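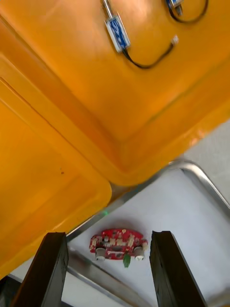

4 Bauteile vorbereiten und Bausatz bestücken

4.1 Arbeitsplatz einrichten

Dieser Abschnitt gilt für die Steuereinheit Prolia ab Revision 9. Ältere Leiterplatten haben eine abweichende Klemmenbelegung, siehe Anhang C.

1. Ableitfähige Matte auflegen und mit dem Erdungspunkt verbinden.
2. Handgelenkband anlegen und mit dem Prüfgerät kontrollieren.
3. Bauteile nach Baugruppen getrennt in Schalen legen. Leiterplatten und bedrahtete Metallteile nicht in derselben Schale lagern.
4. Stückliste 2,701 bereitlegen und Positionen abhaken.

Hinweis: Fehlende Positionen vor Beginn der Montage bei Mornlow melden. Nachlieferungen zu teilweise montierten Bausätzen werden gesondert berechnet.

4.2 Leiterplatte prüfen

1. Leiterplatte nur an den Kanten anfassen.
2. Lötseite unter der Lupe auf Brücken und kalte Lötstellen untersuchen.
3. Widerstand zwischen Plus und Masse messen. Sollwert: mehr als 300 Ohm. Bei kleinerem Wert die Platte nicht anschließen.
4. Steckbrücke JP2 auf Stellung B setzen.

VORSICHT
Messung nur im spannungsfreien Zustand durchführen. Kondensator C4 vorher über den beiliegenden Entladewiderstand entladen.

4.3 Leiterplatte einsetzen

1. Isolierfolie in den Gehäuseboden einlegen, Aussparung zur Kabeldurchführung.
2. Abstandshalter handfest einschrauben.
3. Platte aufsetzen und über Kreuz verschrauben. Kein Schraubensicherungslack.
4. Zuleitungen durch die Tülle führen und Zugentlastung anziehen.

Hinweis: Beim Gehäuse Pettigrew liegt die Kabeldurchführung auf der Rückseite. Die Folie ist dann um 180 Grad zu drehen.

4.4 Erstinbetriebnahme

1. Netzteil Plornano anschließen, Strombegrenzung auf 1.190 mA einstellen.
2. Einschalten. Die Status-LED blinkt während des Selbsttests und leuchtet danach dauerhaft.
3. Bleibt die LED dunkel, sofort abschalten und Polung prüfen.
4. Taste S1 gedrückt halten, bis das Relais anzieht. Damit ist die Werkseinstellung geladen.
5. Ausgänge einzeln ansteuern und das Ergebnis im Prüfprotokoll eintragen.

ACHTUNG
Ausgänge nicht im Leerlauf umpolen. Schäden durch Falschpolung sind von der Gewährleistung ausgeschlossen.

4.5 Prüfprotokoll

Protokoll unterschreiben und der Geräteakte beilegen. Rückfragen zu Messwerten an Danica Pešek, Technische Dokumentation. Die Klemmenbelegung der Ausgänge folgt in Abschnitt 5.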